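Preparing artwork for printed paper carry bags

Applies to: flat-handle and twisted-handle kraft bags, one or two spot colours, flexographic print
Supplied by: Forkemeo Packaging, prepress desk

Most delays on custom bag orders come from the artwork file. The steps below cover what the prepress desk needs to receive and how to check it before upload. They assume a vector drawing program and a working knowledge of layers and spot colours. Stickers, tissue and printed tape are covered on their own pages.

Before you start

Download the dieline for the exact bag size you have quoted. The Ukgate and Getine ranges share the same face width but have different gusset depths, and a layout built on one will not register on the other. The dieline file name ends in the bag code shown on your quote. If the codes don't match, ask for the correct file before doing any layout.

You will also need:

Your logo as vector outlines. A logo traced automatically from a web graphic usually carries hundreds of stray points, which show as ragged edges on the plate.
The spot colour reference for each ink, uncoated book.
The paper choice, brown or white kraft.
The quantity. The minimum custom run is 900 bags per design, and a change of text between store locations counts as a new design.

Step 1. Set up the document

Open the dieline and leave its artboard size alone. The layer named DIE is locked and should stay locked. Create a new layer above it for each ink, named with the spot colour reference and nothing else. Anything left on the DIE layer is removed at our end before plates are made.

Set the document colour mode to CMYK even though no process inks are used. Some programs convert spot swatches silently when the document is in RGB, and the converted swatch keeps its old name, so the error is hard to find later.

Step 2. Respect the safe area

The dashed line sits 15 mm inside the top fold, the base fold and both gusset creases. Keep logos, text and codes inside it. Paper drifts as it travels through the tuber, and the drift is largest next to the creases.

Solid blocks of colour may run across a crease, but fine patterns should not. If a pattern has to wrap from the face to the gusset, allow for a visible mismatch at the fold and choose a repeat where a small offset won't be noticed. 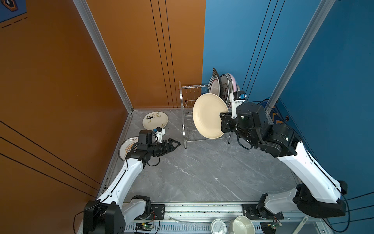 The glue seam takes up one edge of the rear face. It is hatched on the dieline and must be left unprinted on the inner lap, because the adhesive bonds poorly to ink. On the outer lap, light coverage is acceptable. Heavy solids over the seam tend to scuff in the carton.

Handle patches are glued inside the mouth of the bag and don't affect the artwork. The turned top edge does: anything drawn above the top fold line ends up inside the bag.

Step 3. Choose colours for the stock

Brown kraft absorbs ink and shifts every colour toward yellow-brown. Dark greens, navy, black and deep red hold up well. Pastels do not, and a light grey will be close to invisible. White ink on brown kraft prints as a soft cream in a single pass. If a brighter white is needed, specify a double hit, which uses both print stations and leaves no room for a second colour.

Water-based inks are used on all stock. They dry to a matt finish. Metallic references will be matched to the nearest flat colour unless the order says otherwise.

Recycled stock also varies between mill batches. A reorder placed in March may sit beside bags from the previous run and look slightly warmer or cooler, with identical ink. This is within tolerance and is not grounds for a reprint.

Step 4. Check line weights and type

Positive lines: 1 pt minimum.
Reversed lines: 2 pt minimum.
Positive text: 8 pt minimum, sans serif preferred.
Reversed text: 11 pt minimum, bold or semi-bold.

Plates swell slightly under pressure, and reversed detail fills in first. The counters of the letters a and e are a good place to look when judging whether a reversed line of text will survive. Convert all type to outlines once the wording has been approved, and keep a live-text copy for your own records.

Tints below a quarter strength drop out unevenly on uncoated paper. Use a solid or leave the area blank. Gradients are not accepted.

Step 5. Place environmental marks correctly

Certification logos are licensed artwork. A chain-of-custody mark can only be printed when the paper, the converter and the claim all line up, and the licence number on it has to be ours. Leave a blank rectangle of the size shown on the dieline and write the name of the mark in it on the DIE layer. The prepress desk will drop in the approved version.

Disposal wording is your responsibility. A paper bag with paper handles can generally go in kerbside recycling, though a bag with a laminated face or rope handles may not be accepted. Avoid unqualified words such as "green" or "earth-friendly". Say what the bag is made from and what the customer should do with it.

Compostability claims need a current certificate for the finished bag, including ink and glue. A certificate for the paper alone does not cover it.
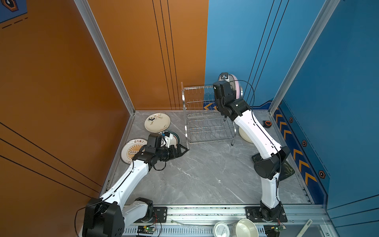 Step 6. Export and upload

Save as PDF with layers preserved and spot colours intact. Open the exported file in a PDF viewer that can show separations and turn the inks off one at a time. There should be exactly as many plates as colours on the quote. A stray black plate is nearly always a text box left in the default swatch.

Name the file with your order number, the bag code and a version number. Files uploaded before 2 pm go into that day's queue. Later uploads are handled the next working day.

Step 7. Approve the proof

The proof arrives as a flat PDF and shows position, wording and ink call-outs. It does not show final colour. For colour-critical work, request a drawdown on the actual stock, which is charged separately and is posted from the Buckley plant.

Check the proof at full size on paper, folded along the creases. Spelling, phone numbers and web addresses are easier to read this way than on screen — and QR codes should be scanned from the print, with more than one phone. Codes printed on brown kraft need a dark ink and a clear margin of four modules on all sides.

Changes after approval require a new plate for each affected colour. Plates are kept for two years from the last run, and reorders with no changes skip straight to production scheduling.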